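Reports > Household and Light Shop Tasks > Interim report 3

Search reports Enter keyword Go

Interim progress report to the Marchetti fund
Prepared by Kalliopi Andreadis, Omidby workshop
Mar 1, 2018

1. Purpose of this report

The grant asks whether a two-fingered machine arm of ordinary cost can take over small chores that people in homes and repair shops do without thinking. This report covers the third working period. It deals with clearing and sorting on a bench, with a short section on folding, and sets out what we propose to do with the remaining funds.

The working site is still the rear room of the Omidby workshop. The shop counter at Iswood is used for comparison with staff doing the same jobs by hand. The Iswood building dates from 1891 and its floor is not level, so the arm's stand was packed with shims before any readings were taken there.

2. Position at the end of the period

Picking up single items of a known shape from an open surface is now routine at Omidby. Cups, jar lids and tins are handled at a speed we would call slow but useful. The arm was left to clear a bench unattended on 5 occasions and finished the job on all but one. On the remaining occasion it stopped with a tea towel caught between its fingers and waited, as it is meant to.

Folding has not moved forward. The arm can lay a towel flat if one corner is presented to it. It cannot find the corner in a heap. We have stopped work on this until the sorting task is settled.

3. Small parts in divided boxes

Most of the period went on this task. It was chosen at the request of the Iswood counter staff, who lose more time to mixed fixings than to any other tidying job. The machine is asked to reach into a divided storage box, take out one part and place it in a tray.

Three difficulties have been separated out.

The first is the plastic. Clear dividers are hard for the wrist camera to place. It reads the glare along a top edge well enough, but the face of a panel is often missed and the parts behind it are treated as if they were within reach. Moulded marks on the panels help a little, as they give the software something fixed to hold on to. Where the insert has lifted and sits at a tilt in the box, the stored map of the cells is no use and has to be made again.

The second is the mix of parts. A bright metal collar shows a reflection of whatever is near it, and its outline shifts as the arm moves. Dull grey pieces lying under it are found more reliably. Black plastic clips in a cluster are read as one object. A thin rubber O-ring flat on the floor of a cell is seen clearly and is still hard to lift, there being almost nothing to grip.

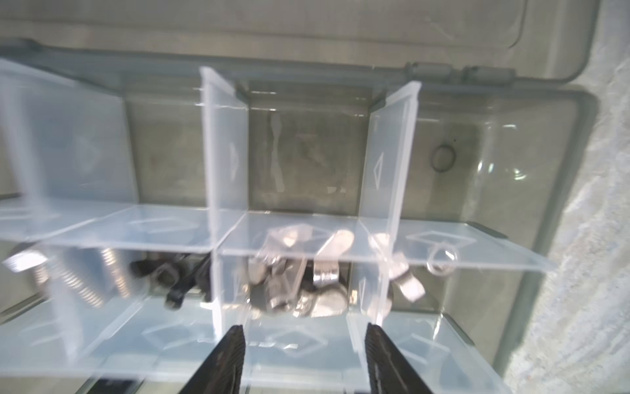 4. Changes made to the equipment

The third difficulty is room to work. The fingers have to open before they close, and in a narrow cell the open width brings them up against the walls. A slimmer set, tapered at the tips, was ordered from Gromlow and fitted early in the period. It is better in the wider cells. Contact with the dividers is still the most common cause of a stopped run.

The approach routine was also rewritten. The arm now pauses above the box and takes a second view before going down. This adds up to 50 seconds to a full run and we think the delay is worth accepting for now. A soft stop was added at the same time - if the wrist meets resistance on the way down, it withdraws along the same line and does not push.

5. Comparison with staff

Counter staff at Iswood sort a mixed box faster than the arm by a wide margin. They also do things we had not written into the task. They tip the box, stir the contents with a finger, and lift the whole insert out when a part has gone underneath. The arm has none of these moves. Tipping is probably the simplest to add and would deal with many of the flat parts.

6. Work for the next period

Work will continue on the divided box, with tipping added as a separate step. Matt liners for the cells will be tried against the glare. If they work, we will report the cost, as a shop would have to bear it for every box it owns.

We ask that the money set aside for folding be moved to this task. The amount is unchanged and no further funds are requested. A decision before the end of March would let us order the liners together with the spare fingers.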